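Ketchup in the fridge or the cupboard?

koutsoukos_s
November 10, 2019
Moved to Clallholm in March and my new roommates refrigerate ketchup. Cold ketchup on hot fries. Who raised these people?
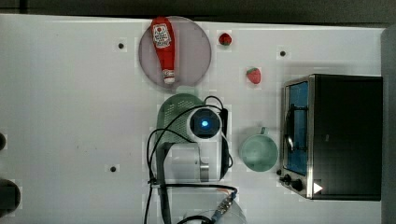
Re: Ketchup in the fridge or the cupboard?

wubshet34
Your roommates are right. Diners go through a bottle in a day, you don't.

kiros_m
Disagree. Mine sits out for weeks and I'm still typing.

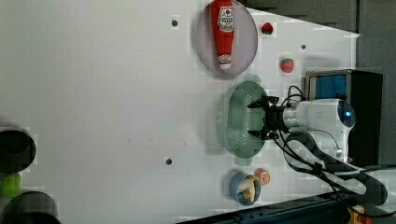 Mustard too, before wubshet34 starts on that.

wubshet34
Mayo?

kiros_m
I'm stubborn, I don't have a death wish.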